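About Ruvby

Ruvby is a small studio that makes and runs Fudville, an online role-playing game about rival towns, river trade and the guilds that fight over both. We opened our first server in September with 12 players on it, most of whom we knew by name. Several of them still play.

The studio was started by Svend Østergaard and Mārtiņš Uibo. They met as officers in opposing guilds in another game, spent a long winter raiding each other's castles, and then began sending each other notes on how the siege rules could be better. Those notes became the first design document for Fudville. Svend now looks after the game world and the combat rules. Mārtiņš looks after the servers, the accounts system and the shop.

What we run

Fudville has two servers. Clovbridge is the older one. It keeps slow experience rates, has no boosts for sale, and holds its castle siege once a week at 20:00 server time. Hsiao is the faster one, with shorter seasons and a fresh start at the end of each. Characters can't be moved between them. We get asked about this a lot, and the answer has stayed the same – the two economies are too different.

Each siege is open to guilds of 8 or more. The winning guild holds the castle until the next siege and sets the tax rate in the market below it. Last season's final on Clovbridge had 698 players on the map at once, our highest number so far. 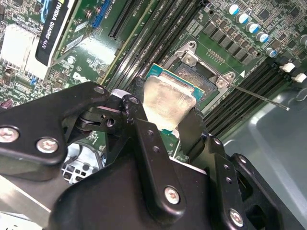
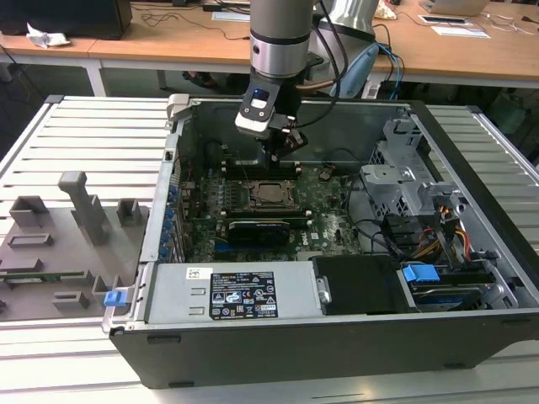
How we work

There are five of us on staff. We all play on the live servers under normal accounts, and staff characters may not hold a castle or join a guild in the top ranks. Game masters carry a gold name tag when they are on duty. If someone without that tag says they work for us, please report them.

Patches go out in the morning, when the fewest people are online. Patch notes are posted the evening before, and they list every change to items, drops and skills, including the small ones. If we get something wrong we roll it back and say so on the forum.

The shop sells costumes, mounts and extra storage. It does not sell weapons, armor or siege supplies. Promo codes are sent out by email and work on both servers unless the message says otherwise.

Contact

For account problems, use the ticket form in the game launcher. Please include your character name and server, but never your password. Guild leaders with questions about siege registration can write to Svend through the forum. Tickets are answered in the order they come in, in English or Danish.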